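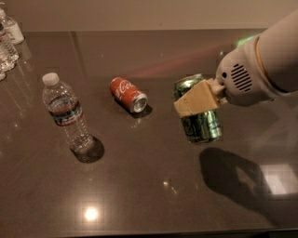

Stornness Hall users' group: minutes of the meeting held on 7 August 2024

Present: Yevdokiia Hrynyshyn (chair), Severyn Hordiienko, Liudmyla Kravets, Kyrylo Pavliuk (minutes)

Apologies: Yurii Melnychuk

1. Minutes of the last meeting

Agreed as correct, apart from the spelling of Parnetti under item 4. Kyrylo to amend.

2. Drinks cans and bottles left on the tables

Liudmyla said that cans and bottles were still being left on the big brown table in the meeting room at the end of bookings. The last group to use the room on a weekday evening was often gone before the next one could raise it with them. Cans left on their side were the main worry, as even a small amount of cola leaves a sticky patch that shows up badly on a shiny top.

Severyn asked whether drinks should be kept to the kitchen. There was some discussion. Yevdokiia did not want to stop people having a drink during a long meeting and thought most groups would ignore the rule anyway. It was agreed that drinks may stay in the room and that each group clears its own before leaving.

The wording on the booking form is to be changed to: "Please take all cans and bottles off the table, empty them in the kitchen sink and put them in the recycling. Part-full water bottles should be emptied too."

Action: Kyrylo to change the form. Liudmyla to put the same wording on the door.

3. Recycling

The recycling bin in the corridor is too small and fills up by the middle of the week. Cans and plastic bottles have been going into general waste as a result. Severyn had a price from Ostapchuk for 3 lidded bins, one each for cans, plastic and paper, at £30 a bin. Kyrylo asked if the paper one was needed. Liudmyla said it was, mainly for the art class.

The purchase was agreed. The bins will go along the corridor wall opposite the kitchen. The old bin moves to the back entrance.

Loose tops are to go back on plastic bottles once they have been emptied. Severyn will add this to the bin labels.

Action: Severyn to order the bins and make labels.

4. Care of the table

Kyrylo reported that the scouring pads under the sink had been used on the table at least once. There are fine scratches at the end nearest the window. Parnetti, who supplied the table, advise a damp cloth, then a dry one, and no spray polish. Liudmyla has thrown the pads away and left a pack of soft cloths in the drawer.

A new table would be well beyond what we can spend this year. The fund stands at around £4,000 and the roof has first call on it. Coasters were suggested. Yevdokiia has a box at home and will bring them in.

Action: Yevdokiia, coasters.

5. Kitchen

The Brurka kettle is working again after descaling. The cold tap still drips. Yurii had sent word that he has the washer and will fit it when he is back.

6. Any other business

The yoga group has asked to start half an hour earlier from December. No objection.

One key to the side door is unaccounted for. Severyn to ask round.

Next meeting: date to be sent by email once Yurii is back.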